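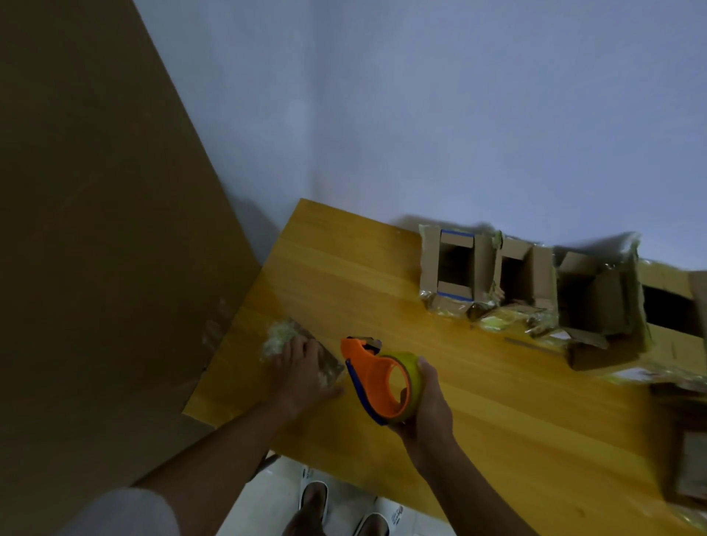
3.2 How the blame got handed out

I'd planned to start with the newspapers, but the message boards got there first, so that's where I begin too. The bottle thrown at the Plokstead hustings landed at twenty past seven in the evening. By eight o'clock people on the town forum had already decided which party the thrower voted for, and they hadn't got so much as a name to go on!

Stojan Vlachou and I read 2360 posts between us (he did the mornings, I did the evenings, and we swapped a batch of 146 to check we were marking things the same way). We disagreed on 13 of those, mostly over sarcasm. I still think he's wrong on a couple of them. Each post was marked for whether it blamed a person, a party, a paper or the general mood, and a post could carry more than one mark.

What struck me was how early the general mood turned up. I'd expected the first hour to be all "who was it?" and the hand-wringing to come later, once the columnists had slept on it. In our set the two ran side by side from the start, often in the same post. Somebody would ask whether the candidate was hurt and then, without so much as a full stop, go on to the leaflets her opponents had put out in Asunwood over the winter.

The leaflets matter a good deal here, and Figure 3 sorts the posts by whether they mention them.

Figure 3. Posts on the Plokstead forum by who or what was blamed, with and without mention of the Asunwood leaflets.

Panagiotis Omerović has argued that people reach for whatever they were already cross about, and I'd go along with most of that. Where I part company with him is on the letters page. The eight letters printed that January were far milder than the forum, even when (as far as we could tell from the signatures) the same people were writing. An editor's pencil may explain some of it. I also suspect that having to put your street under your name slows you down a bit, and I come back to this in 3.4 with the Vasić interviews.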